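Magazine Features Aviation Routes Archive Subscribe
Magazine > Features > Regional Aviation

Purkby Returns to the Timetable
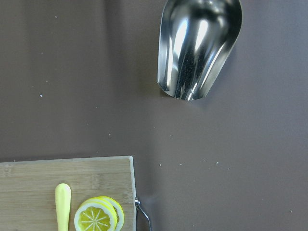 A polished steel scoop on a brown tabletop.

When Ondotetti resumed its service between Wellosside and Purkby in May, the first departure left at 6:40 in the morning with every seat taken. The regional carrier had been absent from Purkby for three winters, during which passengers traveled to Wellosside by road, a distance of 264 kilometers over a mountain pass that frequently closes in poor weather.

The decision to return followed lengthy discussions with the airport's operator, Tuncer, over landing charges and the hours of the control tower. Under the agreement now in force, charges are fixed for the first two years of operation, and the tower remains staffed until the last scheduled arrival has parked. Ondotetti has in turn undertaken to provide 17 return flights a week through the summer season.

Kadir Güneş, who heads network planning at the airline, described the earlier withdrawal as a matter of aircraft availability. "We had two airplanes in heavy maintenance and no replacement at a price we could justify," he said. "Purkby was a sound route, and it was a difficult one to give up."

Cabin service on the route has been revised. The flight lasts less than an hour, and crews now offer coffee, tea and a small pastry prepared in Wellosside. Hot meals, which were formerly served on the evening departure, have been discontinued.

Freight forms a larger part of the plan than before. Local growers have reserved space on the early flight for soft fruit and cut herbs, and Tuncer has converted a disused hangar bay into a chilled store of 378 square meters. The operator expects the building to employ around 100 people at the height of the harvest.

Winter schedules have yet to be published. Ondotetti intends to retain a daily flight, subject to the approval of revised de-icing procedures at Purkby, and will open reservations once that review is complete.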